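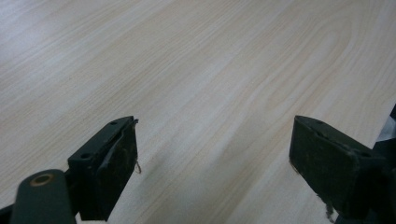
Undix Hardwax Oil, Matt, 1 litre
Product code 903

We stock this one because customers keep asking for it by name. Our view of it is mixed, and since you're the one paying, you may as well have the mixed view.

Undix is a plant oil and wax finish for indoor timber. It's sold for tabletops, benches, shelves and desks. The tin says "one coat". We've put it on a fair few offcuts in the shop at Premdale and we'd call it a two coat product, with the second coat going on so thin you'll wonder if you bothered.

What the tin says and what we think

"Invisible finish." On pale timbers it gets closer than most. Any clear oil will bring up the grain and add some warmth, and this one does too, only less of it. If you want your ash or maple to look as raw as the day it was sanded, you'll be disappointed by this and by everything else on the shelf. On walnut or jarrah it can look a bit chalky and we'd steer you to the satin.

"Food safe." Once cured, they say. The word cured is doing a lot of work there. Give it the full time before you roll dough on it, and don't use it on a chopping board at all. Plain mineral oil is cheaper and you won't mind redoing it.

"Stain resistant." Resistant, yes. Our test board had red wine, soy sauce, turmeric paste and black coffee left on it overnight. The coffee and wine wiped up. The soy left a faint ring that went with a light scrub. The turmeric is still there. King-fai Yip, who runs our finishing bench, says he has never met a wax oil that beat turmeric and he's stopped looking.

"Easy to repair." This is the claim we'd back. You can scuff up one bad spot, dab on a bit more oil and buff it in, and you won't have to strip the lot. Try that with polyurethane.

Veneer

Half the emails we get about this product are about veneered tops. Yes, you can use it on real wood veneer, provided the surface is bare. If there's factory lacquer on it the oil will sit there in a sticky film and you'll be cleaning it off with turps all afternoon. Put a drop of water somewhere out of sight and leave it. If it beads and stays beaded, there's a coating and you should put the tin down. Go easy on the sanding as well, by hand and with the grain. A sander will go through thin veneer before you've noticed the colour change.

How to use it

Sand to 150 and stop. People like to keep going to 320 or higher and then complain that the oil wouldn't take.

Vacuum, then wipe with a dry cloth. Skip the tack rag, some of them leave a residue.

Stir the tin properly. Matt finishes have a flattening agent that settles to the bottom – if you don't get it back into the mix, the first half of the tin comes out glossier than the second.

Work in small patches with a white pad. Wait 8 minutes, then wipe off every bit that will come off. Do the edges and the underside if it's solid timber.

Leave it overnight and check it against a window in the morning. Shiny spots are oil you missed.

Second coat, same again but less.

Keep water off it for 5 days. Lay used rags flat outside to dry, or drown them in a bucket. Oily rags bunched up in a bin can catch fire by themselves, and that isn't label talk.

Compared with Flomero

Flomero Table Oil is the other one we carry. It costs less, smells stronger and yellows more on light wood. It's also easier to put on, with a longer working time, so for a first go on a big dining table in summer it may be the better buy. The Undix goes tacky quickly in hot weather. Malou Dalsgaard on our phones prefers the Flomero and will tell you so.

Coverage

The maker quotes a very generous figure. We don't repeat it, as we've never matched it. Measure your top, ring us, and we'll work from what we've used ourselves. Most people asking about a desk need the small tin and have come in to buy the big one.

What customers have sent us

"Good on my birch desk. Bit slow to lose the smell, had the study window open all September." – Kamol Ongart

"Wish I'd read the bit about stirring. Have read it now." – Kamonchanok Phromma

"Three stars. It's fine. For this price I expected better than fine." – Lertchai Saengthong

Fair comment, that last one.

Details

Finish: matt (satin is product code 201)
Use: interior timber only
Clean up: turps
Not suitable for: decking, outdoor furniture, shower shelves, laminate, anything already varnished
Storage: lid on hard, away from frost. Once opened it will skin over in time. Peel the skin off in one piece, don't stir it in.

Unopened tins can come back for a refund. Opened tins can't, so if you're unsure about the colour, ask for a sample sachet at the counter and try it on the underside first.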